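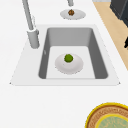
Gripper trials move to the kitchen set

We spent most of February choosing between two grippers for the kitchen tasks, and the first round in simulation is now finished. The Radeo is a plain two-finger model with flat pads. The Besach has three fingers and a softer grip, but it is wider when open and takes longer to close.

Each gripper ran 620 attempts on the same arm with the same controller settings. The tasks were all pick and place: small items off a plate, plates off a counter, plates out of a sink. The Radeo did better on small round items once we lowered the closing force. The Besach was steadier on plates but kept touching the sink wall on the way down, and 16 of its runs ended in a joint limit stop.
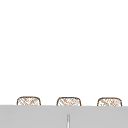 Timen Habte

Camera views were compared at the same time. A low view across the counter shows only the tops of the woven pieces at the back, so it is little help for judging depth there. The higher view over the sink gave the planner more to work with — we will keep it as the default and use the low one as a second input.

The next round has 3000 attempts per gripper, with object positions changed every 30 runs. We also plan to try a shorter wrist mount on the Besach. Settings files for both grippers are in the shared folder, and notes on the controller changes should be sent in by 19th August.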